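Sharing a bench with a robot arm: tips from our workshop kitchen

We've had the arm at Skiltari since April and I'm still a bit giddy about it!

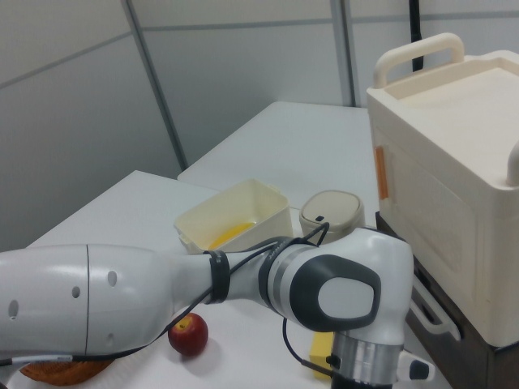

A reader wrote in to ask whether the people on the bench end up tidying for the machine all day, and whether that's any better than doing the lifting themselves. Fair question. For the first fortnight, yes, we did. After that the habits stuck, and these are the ones I'd pass on.

Give every tray and tub a home and mark it with tape. Low-sided trays are easiest for the arm and for us (tall ones get knocked, by both).

Practise with ordinary things. An apple teaches you more about grip than any test block, and bruises show up by lunchtime.

Look where the cables hang before you start, then look again after any big change of position.

Keep mugs off the table. All mugs. Yes, yours too.

Swap jobs every 2 hours. One person minds the arm, the other packs, and nobody's wrists ache the way they used to – we were lifting over 4000 pots a week by hand!

Write down every stop on the sheet by the door. We had 73 in the first month, mostly things left an inch out of place, and reading them back over tea was how we got the table layout we use now.

Wipe down with the power off and a damp cloth, never a dripping one.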